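How a Robot Learns to Put a Plate in a Rack

A robot arm does not know what a plate is. It has motors, cameras and a computer, and the computer needs examples before it can do a job. One example is called a demonstration. In a demonstration, a person steers the arm through the whole job while the computer records it.

The job on this page is loading a dish rack. A plate must go from the table into the wire divider and stay standing on its edge.
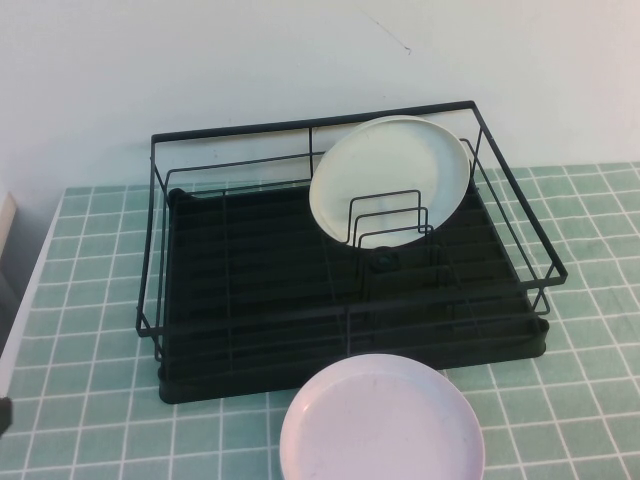

Page last changed: May

The pink plate lies flat on the table. The pale one is upright in the divider. A flat plate is hard for a robot to pick up, so the person steering has to bring the fingers in at the rim.

At the Gallport workshop, Kanini Makokha steers and Nassoro Mrema checks the recordings. One demonstration lasts 16 seconds. A full set for this job has 108 demonstrations. Between demonstrations, Kanini moves the plate to a new starting place or turns the rack a little. If the plate always started in the same spot, the computer could learn the spot and ignore the plate.

What gets recorded?

Two kinds of data are saved together. The first is video. A fixed camera shows the table from one place, and a small camera near the gripper moves with the arm. The second is a list of numbers that says how far each joint has turned and how wide the fingers are open. Each number is stored with its time, so the computer can match it to the right picture.

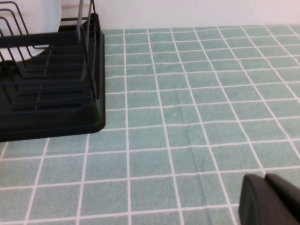

The gripper camera's view of the rack, with the two fingers at lower right.

What happens to mistakes?

Sometimes a plate slips or misses the divider. Nassoro marks that recording with the word "drop" or "miss." Marked recordings go in a separate folder and are not used in the first round of training.

What is training?

During training, the computer looks at a picture from a recording and guesses how the arm should move next. It compares the guess with what the person did. Then it makes a small change to its own settings and tries again. This is repeated many times.

Words to know

Demonstration: one recorded example of a job.
Gripper: the part of a robot that holds things.
Joint: a place where the arm bends or turns.
Training: using examples to improve a computer's guesses.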